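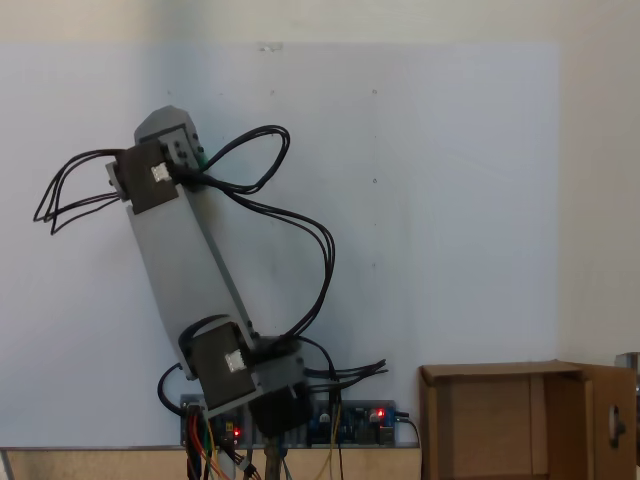
Lunimo tabletop bay: frequently asked questions

Maintained by Gilang Kwok, Wustunden workshop. Last revised 2020-05-08.

What does a bay consist of?

A white tabletop, two vertical aluminum extrusion posts, a dark blue fabric backdrop and a paper covering for the work surface. The tabletop is supplied by Homia and the posts by Rocha. Paper and fabric are stocked at Wustunden under part numbers 336 and 579.

Why is the tabletop covered with paper?

Bare tabletops pick up scuffs and pen marks, and replacing a top is far more work than replacing a sheet. Paper also cuts down glare from the overhead lights. Small items such as dice are easy to find against it.

Which paper should I use?

Plain white, uncoated, matte on both sides. Glossy stock reflects the lights and curls at the corners. A full roll yields roughly 100 sheets when cut to bay size. 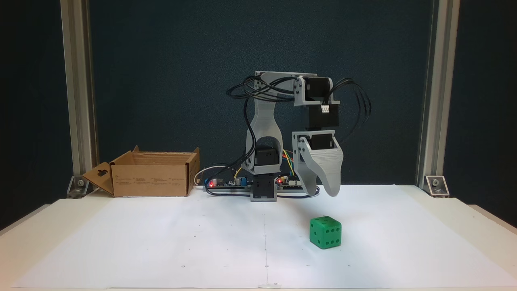 Do not use lined or squared paper as a substitute. Printed lines show through in photographs and make small objects harder to pick out. If the correct stock has run out, leave the tabletop bare until the next delivery.

Can I join two sheets?

Yes. Lay them side by side with the edges butted together and the seam running from front to back. Do not overlap them; a raised edge catches anything slid across the table. If the seam opens, lift one sheet and lay it again. Tape goes on the underside only.

How often is the paper changed?

When it is creased, torn or marked in the working area. Dust alone is no reason to change a sheet. Brush it toward the front edge with a dry cloth.

How are the posts fixed?

Each post is held at the foot by a metal corner bracket bolted to the tabletop. Check both bolts before hanging fabric. If a post moves when pushed lightly at shoulder height, tighten the bolt and check again. Never lift the table by its posts.

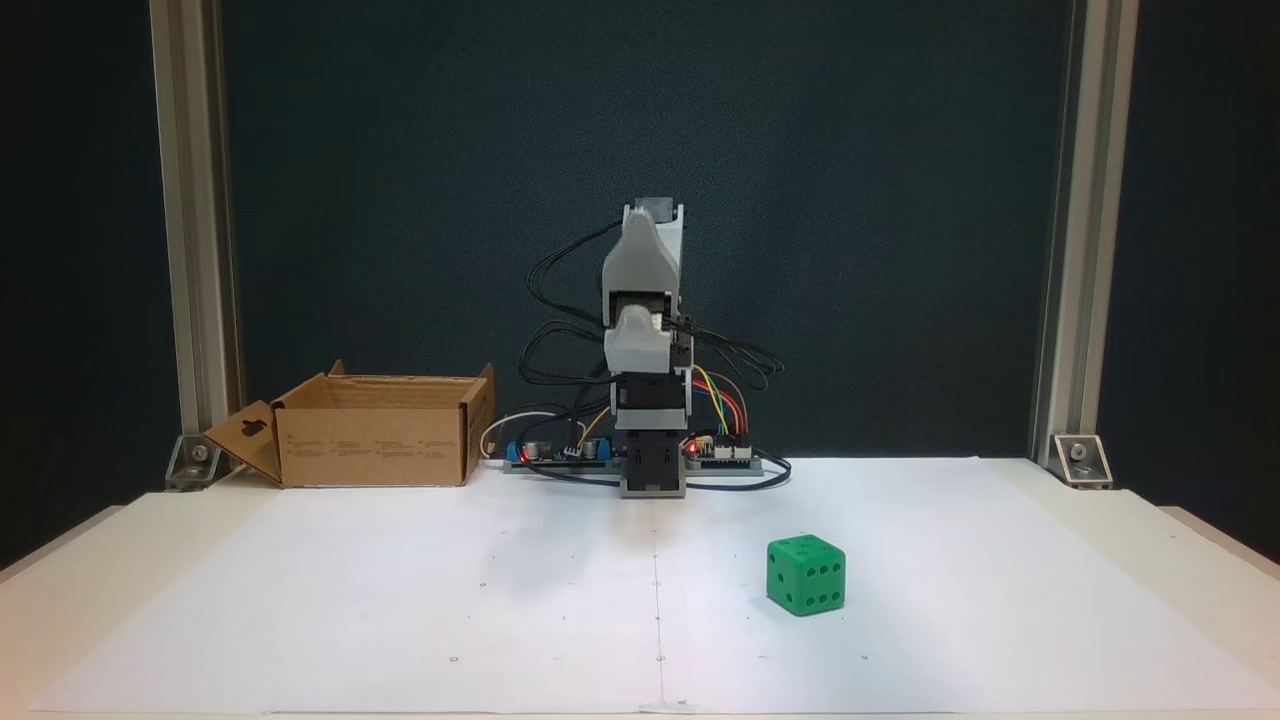
What color should the backdrop be?

Dark navy. Slight differences between dye lots are acceptable across different bays, but do not hang two lots side by side in the same bay.

How do I get creases out of the backdrop?

Hang it overnight with clips 400 mm apart along the top edge. Remaining creases can be steamed from the back. Do not iron the fabric in place.

Where do loose items go?

In an open cardboard box at the left side of the table, clear of the working area. Boxes are not to be stacked. Label the box with the bay number if it stays there over a weekend.

Can cables lie on the tabletop?

Yes, provided they are led toward the back. Keep them off the front half of the paper, where they leave dents in the sheet.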